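How to record a parent's stories before they slip away

My mother told the same six or seven stories for years and I assumed I knew them by heart. When I came to write them down for my daughter, I had the endings and very little else. I started recording my father that September, and this is the method I settled on.

What you need

A phone with a voice recorder is enough. Put it on a folded tea towel on the table, face down, so it doesn't pick up every knock of a cup. Make a test recording of a minute or so and play it back. Turn off the radio, and the fridge too if it is a loud one, but remember to turn it back on.

Have a notebook for names. You will hear names you can't spell, and it is easier to ask at the end than to break in.

Before you start

Ask first, and say what the recording is for. My father was happy once he knew it was for the family and wouldn't be put online. Agree that anything can be left out afterwards if he changes his mind.

Pick a time when your parent is usually talkative. For mine that is 2 in the afternoon, after lunch and before he wants the paper.

Asking the questions

Start with a place. "What was your childhood like?" got me one sentence. "Who lived next door in Murklow?" got me half an hour on Vernon Paquette and his motorbike. Kitchens, walks to school, first jobs and Sunday clothes all work well.

Ask one thing, then wait. A long silence on the tape does no harm, and the best part often comes after it. 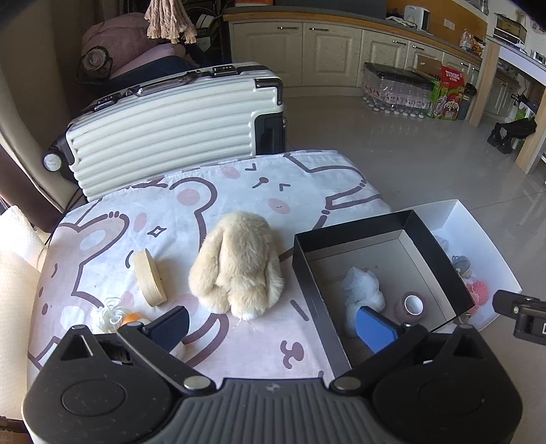
Old photographs help, but bring out only a few at a time. With a whole album he turned the pages and named people, and I got a list. With a single print of the shop in Praton he told me how he met Hermine Camenzind, who taught him to keep accounts and later lent him the money for his first van.

Don't correct dates. If he says it was the summer the roof went and you know it was the one after, make a note and sort it out later with an aunt or a cousin.

Stop before he is tired. Two short sittings are better than one long one.

Afterwards

Copy the file the same day and name it with the speaker, the place and the subject, such as "Dad – Murklow – the motorbike". Keep a second copy in another house. My cousin Clive Rudd has ours in Guvemstead.

Type up the parts you want to keep. I aim for 500 words a sitting and leave in his way of speaking, including the swearing. Print it in large type and let him read it with a pencil in his hand. He crossed out one paragraph of mine and wrote two new pages on the back.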